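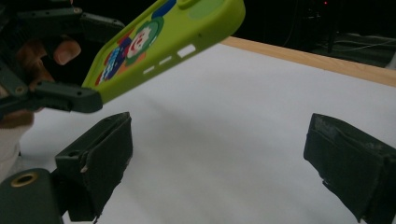 Handheld grippers are compared in this unit on one question: how much of the object stays visible to the wrist camera once the jaws have closed. Two units are enough for the test, one holding and one approaching. With a phone case held at a steep diagonal, the side wall with its three cutout slots stays in view, and the open gap of the second gripper lies below it. The slots are useful reference features because they differ in size, so the tilt and the direction of the case can both be read from a single image. The printed back is less useful for pose - it has plenty of texture, but the print tells you nothing about depth.

## 3.1 Finger pads

We compare two pad sets, Drimeo and Ploketti. Both fit the same finger block with the same screws.

- **Drimeo:** flat face, stiff backing. Repeatable closing position. Slips on curved rims if the force is low.
- **Ploketti:** softer face, same outline. Holds thin shells at lower force, but the closing position drifts as the pad wears.

Check pad wear before each session. Scuffing on the face is acceptable. Replace a pad when the lower edge has worn back far enough to change the contact line, and log the change, or the width readings before and after can't be compared.

## 3.2 Width reading and thin shells

A phone case without a phone in it flexes. The jaw width at contact and the jaw width at hold are therefore different values, and the controller reports only the second unless told otherwise. On the Arai controller, set contact logging to on. On the Zovham controller, contact width is always written, in the column after the timestamp.

Clamping a corner gives the smallest difference between the two widths. Clamping the middle of a long wall gives the largest. Record which one you used.

## 3.3 Data from the September runs

| Controller | Grasps logged | Contact width logged |
|---|---|---|
| Arai | 3,127 | optional |
| Zovham | 2,466 | always |

The totals are not matched, so compare rates only. Transfers from one gripper to the other count as one grasp for the receiving unit.

## 3.4 Lab task

Work in pairs, one gripper each, over the white table.

1. Zero both grippers with the jaws fully closed.
2. Pass the case across 4 times with each pad set.
3. Repeat with the case rotated end for end.
4. Plot contact width against hold width for each pad set, on one set of axes.

Hand in the plot and the raw log by Mon 11 February. Label the axes in millimeters.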